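Last updated: August

My walk-through checklist for a rented craft room (with all my comments)

I run paper and card-making afternoons out of a rented room on Zirkbridge, up one flight above the old Kushwaha fabric store, and before every one of them I go around with this list. I started it after a smoke alarm chirped through an entire origami afternoon and I had no idea where the ladder was. It has grown since then! Take what you like and cross out the rest.

1. Front stairs and landing
Walk up and down once with your hands full, the way people will when they're hauling a tote bag. Check the handrail by leaning on it, properly leaning. Mine had a bracket working loose at the top and I'd been walking past it for months. Status this time: OK, bracket tightened, bulb on the landing replaced.

2. Exit door
Open it all the way. Then open it again from the inside with one hand. I also move the umbrella stand every single time, and somebody always moves it back. Status: OK once the stand was out of the way (grr).

3. Extinguisher
Look at the gauge, look at the tag, look at the pin. Ours is a Produra, hung by the sink, and the needle has to sit in the green. I do not pull it off the wall to check the weight anymore because I dropped it on my foot doing that. Status: OK, tag is good until next August.

4. Outlets and cords
This is my big one. Feel each plug after the glue guns have been on for 10 minutes. Warm is fine with me, hot means it comes out and stays out. No power strip plugged into another power strip, ever, and I don't care how short the cord is. I found 3 cords to throw away this time, all with that crackly stiff feeling near the plug. Status: needs another look after I buy replacements.

5. Paper and anything else that burns
I keep large sheets flat in the drawers, never standing up behind the heater, and scraps go in the metal can with the lid. Big sheets get away from you easily. They bend and fan out, and a corner can end up on a hot plate while you're busy looking at the other end, so I only have one out at a time when anything is switched on. 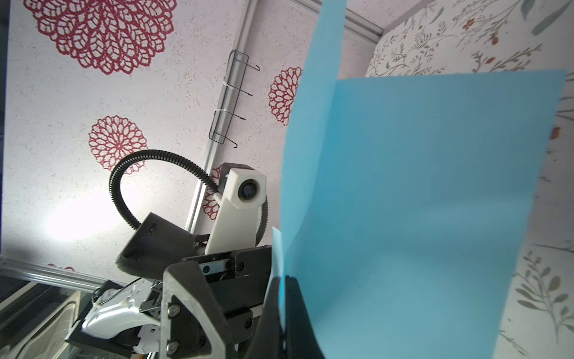
6. Blades and cutters
Safety bar on the big trimmer goes down, latch goes on, and the trimmer goes on the high shelf when kids are coming. Craft knives get capped and put back in the tin. Old blades go in the jar with the slot in the lid (mine used to hold pickles and still smells like it). Status: OK, but the latch on the trimmer is getting sloppy and I want to replace it before winter.

7. Floor
Get down low and look across it toward the window. You'll spot every bead, pin and dried blob of glue that way. The mat by the sink curls at one corner, so I taped it. Status: tape is OK for now, new mat on the list.

8. Air
Windows open? All of them? I use a Mokisano fan in the back one when we do spray adhesive, blowing out, and I hold a strip of tissue up to it to see which way the air is going. Status: OK.

9. First aid box
Open it. Don't just look at the outside and feel good about yourself like I did for a year. I was out of the small bandages and the burn gel had expired. Status: restocked.

Comments

Elie Issa
Love the tissue trick! Our hall was built before 2000 and the windows are painted shut in half the rooms, so I'd add "try every window" to number 8.

gluestick232
What do you do about the glue guns themselves? We had one tip over on a tablecloth.

papercuts_and_tea
I set ours on a ceramic tile, one tile per gun. Also I'm stealing the pickle jar idea.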